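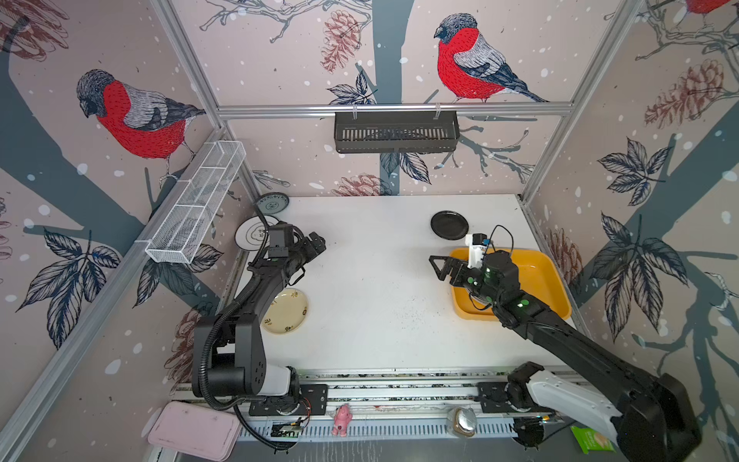 ## 4. Setting out your plates and hanging the baskets

By now the Casden rails should be up and the wallpaper smoothed down behind them (we're very fond of the bullfinches, and we hope you will be too!). What's left is the pleasant part, so take your time with it.

1. Wipe the tabletop with a soft, barely damp cloth and let it dry. White shows every crumb, but it also shows off a patterned rim beautifully.
2. Hang the black slotted basket from the rail across the back wall, using its two small hooks. Slide it along until you like where it sits, then give it a gentle tug downward to be sure both hooks have caught.
3. Fix the white wire-mesh rack to the frame on the left wall. It's open and divided into sections, which makes it handy for the small things that otherwise wander all over the table.
4. Bring out your plates one at a time. A small one can lean against the wall toward the back left, with the flatter, paler plates in front of it.
5. Keep the right half for plainer pieces, such as a round black plate near the back and a shallow yellow tray in front of it.

**Note:** The paper is pattern 218, Winter Birds. If you need an extra strip to patch a corner, please order by that number, as pattern 142 has the same pine cones on a darker ground and the two won't match.

**Caution:** Don't lean heavy platters against the wallpaper. They can slide forward when the table is bumped, and a sharp rim will mark the print.

Once everything has found its place, turn to section 5 for washing and storing the plates.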